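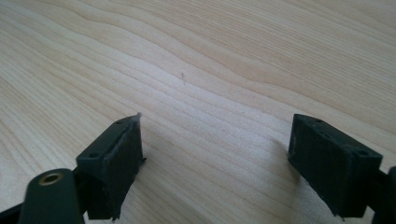

What does Lindidel do?

We look after wooden tables. People bring us the kitchen table that has been through three children and a great many breakfasts, or the desk that somebody's aunt wrote all her letters at, and we clean it, sand it where it needs sanding, and give it a finish that suits the life it is going to lead.

About us

Lindidel was started by Macarena Figueroa in a rented garage with one good lamp and a sander that belonged to her brother-in-law. She had trained as a bookbinder, of all things, and came to tables by way of needing one to work on. The one she bought had been varnished so many times that it was the colour of strong tea, and it took her most of a July to get back down to the wood. She still has it. It is the one we eat our lunch at, and visitors are very welcome to join us if they come at the right time (half past twelve, and do bring your own cup, we are always short).

There are 9 of us now, and we have moved twice, the second time to the old Hanness building, where we have proper daylight on two sides and a door wide enough for a table that seats fourteen. We know it is wide enough for that because we tried. Since we opened, more than 3000 tables have come in through one door or another, and we keep a card for each of them with the kind of wood, the finish we used and anything the owner wanted us to leave alone.

That last part matters a good deal to us. A ring from a hot pan or a row of pencil marks under the edge may be the very reason a family has kept a table, so we ask before we take anything away. Macarena usually does the asking herself, over the telephone, and if you have half an hour to spare she will happily spend it with you.

The wood itself

Most of us came to this work because we like looking at grain. Pale tops are a particular favourite in the workshop – the sort where slightly darker honey-coloured bands wander across the surface in long waves, rather like the contour lines on a walker's map. They are lovely things to live with, but they do show everything, down to a single dark fibre, so we wipe them over and look at them in soft light before we call them done.

We are just as glad to see veneered tables as solid ones. Veneer needs a lighter hand and a bit more patience, and there are times when we will tell you that a good clean and a coat of wax is all it ought to have. We would sooner say so at the start than sand away something that can't be put back.

For most kitchen tables we use Jatoi, a hard wax oil that dries to a quiet matte and can be patched at home with a soft cloth. For desks and side tables we tend towards Banell, a softer wax with a little more warmth to it. We keep sample boards of both by the front door, and you may put your elbows on them.

Coming to see us

The workshop is at 59 Hanness Yard, and the 173 bus stops at the corner. If your table is too big to bring, send us a few photographs and its measurements, and we will come and fetch it – two of us, with blankets.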